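I started running again in December, after two years of mostly sitting. My knees were fine. My lungs were the problem, and for the first week I walked more than I ran.

The route goes from my building down to the Ternau bridge and back. On a good morning it takes me 30 minutes. I leave at 7, before the buses get busy, and I don't bring music. Suqin Kang, who lives downstairs, came along twice and then said she preferred her bed. 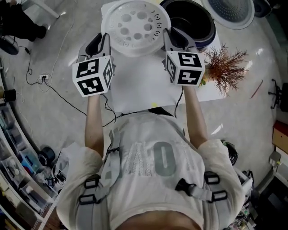
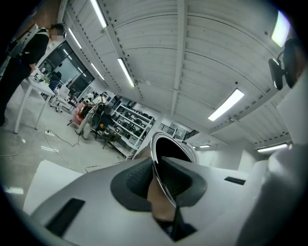

A white lid with holes in the first, a silver rim in the second.

What helped most was dropping the app. It wanted me to hit 2000 meters without a stop, and I kept quitting at 300 and feeling bad for the rest of the day. Now I run until I want to walk, then I walk until I'm bored of it. I still write the time on the kitchen calendar.

Shoes are next. The ones I have are worn flat on the outside of the left heel. Didier says to go up half a size, so I'll try that when the sales start.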